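Buscar en el sitio Introduzca término de búsqueda Buscar

Acta de la reunión de seguimiento: comparación de pinzas
Proyecto Skutari, laboratorio de Punasberg
Jueves, 9:30

1. Acta anterior
Se aprueba con una corrección: el cable de repuesto lo aporta Musgate y no el laboratorio.

2. Estado de las pruebas
Se han registrado 735 intentos con los dos modelos manuales, el Gidey y el de mordaza recta. Quedan 69 sin revisar. Se acuerda no sacar porcentajes por modelo hasta terminar la revisión.

3. Objetos finos
Es el grupo que más problemas da. Con brochetas de madera, la mordaza recta resbala si se entra de lado; la Gidey sujeta mejor, pero obliga a girar mucho la muñeca. Se discute si conviene agarrar por el extremo que sobresale del plato o más cerca de la comida. Se probarán las dos formas, en tandas separadas, con el mismo plato y sobre el tablero blanco.

4. Cables
En 13 intentos el tirón del cable desvió la pinza derecha. Se propone una guía por encima del hombro. Musgate pide ver antes el peso añadido. Queda pendiente.

5. Controlador
La versión nueva tarda en reconocer la segunda pinza, aproximadamente 4 segundos. Se mantiene la anterior hasta fin de mes.

6. Acuerdos
- Terminar la revisión antes de la próxima reunión.
- Limpiar el tablero entre tandas y anotarlo en la hoja.
- Pedir presupuesto de puntas de goma para ambos modelos.
- Aplazar a junio la comparación de cámaras.

7. Ruegos y preguntas
Se pide rotular los cajones de material. Se levanta la sesión a las 10:40.

Documentos relacionados
Acta de la reunión de arranque, Skutari
Hoja de registro de intentos
Notas sobre calibración de cámaras

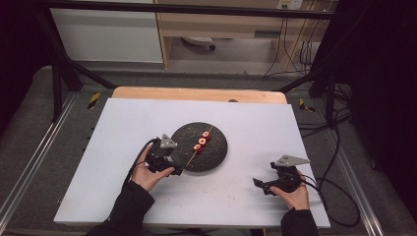 Punto 3: brocheta en el plato y las dos pinzas manuales sobre el tablero blanco.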